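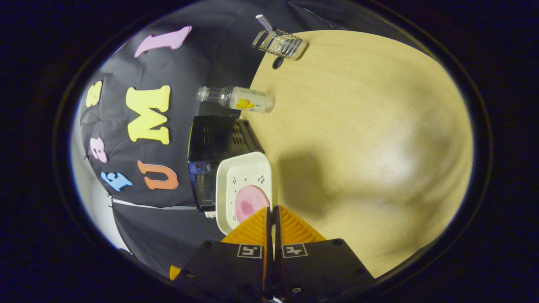 Fisheye view from the gripper, plate in reach, bottle and rack further up.

Posted in: Home & Shared Workshop > Robots, Grippers & Things That Nearly Work

Hand-held gripper picks up bottles but won't get under a plate

I am building a hand-held gripper in the shared workshop at Varcombe, which is to say I am building it on the end of a bench that other people also want. Two printed fingers, orange because that was the spool left on the shelf, with a sawtooth pattern on them. Black body, a marker sticker under each finger so the software can work out how far apart they are, and a wide camera looking forward over the lot. I squeeze the handle, the fingers close, the camera records it all, and one day an arm is supposed to copy me. It has my sympathy.

Bottles are fine. A plastic drinks bottle lying on its side comes up nearly every time. The trouble is plates. The square white one in the photo has raised rims, and you'd think a rim was a gift, but the fingers either ride over it or shove the plate along until it meets the black crate behind. Then I have a plate wedged against a crate and a recording of me doing it.

The other problem is the tracking. I hung black cloth at the back of the table so the camera wouldn't see the rest of the workshop, and the position estimate promptly wandered off. I stuck foam letters on it (the children's craft sort, any old way up) and it got better, but it still drifts when I bring the gripper down low over the table. Last night's log had 495 frames and it lost itself in 347 of them. The path it drew went through the table and, as far as I can tell, into the car park.

Is this a finger problem, a camera problem or a me problem? I'd like to sort it before the September open day, and I'd rather not spend more than 20 quid, having already spent it once.

– alemneh_bench

Posted by: Jernska

Two separate faults, so fix them separately or you will never know which one you fixed.

Fingers first. A deep sawtooth is good on round things because the teeth give a bit and the bottle settles between them. On a thin rim you have one or two teeth doing all the work, and if the tip is as blunt as most printed tips are, it can't get under anything. Print a new pair with the teeth stopping short of the end, and bring the last part down to a thin wedge. Put one finger inside the rim and one outside, tilt the gripper over a little, and close slowly. If you come straight down with both fingers on the same side of the rim you are just pushing a plate about, and you can do that with a stick.

Check that both fingers meet evenly as well. Hold a strip of paper between them and pull. If it swivels as it comes out, one side is gripping and the other is along for the company.

Now the tracking. Plain black cloth gives the software nothing to hold on to, and neither does smooth pale wood with light bouncing off it. Your letters help while they are in view, but look where they are: all up on the backdrop. Go low over the table and most of what the camera has left is bare wood, plus your own fingers, and those move with the camera. So:

Put something with a pattern on the table itself. An old printed tablecloth will do, or newspaper taped down at the edges.

Mask off the gripper body in the software if it lets you. Otherwise it may latch on to your own marker stickers and screw heads and decide it isn't moving at all.

Turn down whatever light is causing the washed-out patch on the right of the table, or move it round. Your own shadow sliding over the wood won't be helping either.

Pull the cloth tight. It's creased and a bit shiny, and the shine shifts as you move.

Lock the exposure last, once the light is sorted. I did it first on mine and got 700 frames of a very dark kitchen table.

Posted by: lastetti_shed

just use a suction cup. plates are flat, job done. had one on my arm for ages and never looked back, except when the pump hose came off

Posted by: varcombe_tuesdays

The suction cup will want a pump, and there goes your 20 quid. It also won't do much for the wire rack, if you're planning on using that.

I'd agree with the wedge tips, but try this before you print anything: wrap a rubber band round the end of each finger. Ugly, costs nothing, and it got me a saucer on the third go. The bands perish and get everywhere, mind.

Also move the crate back. At the moment it's doing half the work by stopping the plate sliding, and you'll think you've solved it right up until you try in open space – ask me how I know. Practise with the plate out in the middle of the table. If you can lift it from there you can lift it from anywhere, and if you can't, at least the tracking will have something honest to record.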